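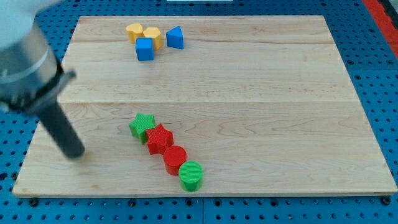 The Dry Season Indoors

What a heated house does to wood in winter, and why the repair shops fill up after the holidays

By the third week of January the back room at Wisum is full of tables. They stand on their sides along the wall with paper tags tied to the legs, and most of the tags carry the same word: split.

Brunello Guerra has repaired furniture in Kivport for 13 years. He does not take on much new work after Thanksgiving. The calls start when the furnaces have been running for a month, and they keep coming until people open their windows again. A customer hears a crack in the night, like a dropped plate, and comes down in the morning to find a line of daylight through the dining table.

"They think somebody leaned on it," Guerra says. "I ask where the heat vent is. It's usually under the table."

Wood takes in water from the air and gives it back. A board that left the mill years ago still does this, and so does a board in a chair that was made before anyone in the family was born. When the air is damp the wood swells, and when the air is dry it shrinks. Very little of this happens along the length of a board. Nearly all of it happens across the width, at right angles to the grain, and that is why a wide tabletop is in more trouble than a narrow shelf.

Kivport sits on the water, and on a wet evening in May the humidity inside an unheated house can reach 80 percent. The same house in a cold snap is a different place. Winter air holds little moisture to begin with. Bring it inside and warm it up and its relative humidity drops sharply, unless something in the house is adding water. Lips crack and the cat gives off sparks. The furniture dries out more slowly than the people do, so the damage often shows up well after the weather that caused it.

Makers have known all this for centuries, and old furniture is full of ways to deal with it. The panel in a cabinet door floats in a groove and is not glued, so it can grow and shrink inside its frame. Tabletops are held down with wooden buttons or with screws in slotted holes. The breadboard end, the strip that runs across the end of a farmhouse table, is glued only at the center and pinned loosely toward the edges. In winter it may stick out a little past the sides of the top. In summer the top may stick out past it. People bring these in to be fixed too, and Guerra sends them home.

What he mostly sees is furniture in which one of these details was skipped, or was undone later by someone trying to help. A loose top gets screwed tight to its base. A rattling door panel gets a bead of glue. Then the wood tries to shrink, finds that it is held on both sides, and breaks at its weakest point. Sometimes that is an old glue joint. Sometimes it is the board itself.

The table he was working on when I visited was walnut, bought at an estate sale on Stenier Street. A previous owner had run long steel screws up through the apron in a dead straight line. The top had opened from one end nearly to the middle.

He does not fill a crack like that in January. Filler put in now will be squeezed when the wood swells in spring, and it will either pop out or push the split farther along. The first step is to take the top off its base and let it rest flat in the shop, with air on both faces. The shop is kept at a steady, moderate humidity by a machine in the corner that Guerra refills before he turns on the lights. A good part of the crack may close without any other treatment. Then he cleans the edges, glues them, clamps them, and puts the top back with slotted fasteners. The long screws go in a coffee can.

"I had 2 last week where I never opened the glue," he says. "I took out the screws and waited. It's hard to write a bill for that." He wrote one anyway — for moving the tables up and down the stairs.

Across town at Olvera, the piano showroom, the concern is the same and the prices are higher. A piano's soundboard is a broad, thin sheet of spruce with a slight crown to it. When it dries, the crown flattens, the pressure on the strings changes, and the instrument drifts out of tune. The showroom keeps a hygrometer on the wall beside the door, and the staff look at it the way other people look at a clock. Buyers are told to tune in the same season each year and to keep the piano away from radiators, outside doors and direct sun.

Much the same advice works for a table. Close the vent beneath it or put a deflector on it. Run a humidifier when the heat is on, and stop short of the point where the windows start to sweat, since the window frames are wood too. A cheap hygrometer is worth having, although Guerra suggests buying 2 and setting them side by side for a day to see whether they agree.

Oil and wax are widely thought to help. They make a surface look better and they shed spills, but they do not feed the wood, and they only slow the movement of moisture by a small amount. Even a thick varnish slows it without stopping it. A top finished on its upper face and left bare underneath will take on and lose water unevenly, and may cup as a result, so Guerra finishes both sides.

He also asks customers to leave a hairline crack alone until summer and look at it again. Some of them do. On the morning of 22 January 2026 a man came in with a cherry end table wrapped in a bath towel. He had already filled the split with wood putty, sanded it, and stained over it in a color that was close. Guerra turned the table over, looked at the screws, and reached for a tag.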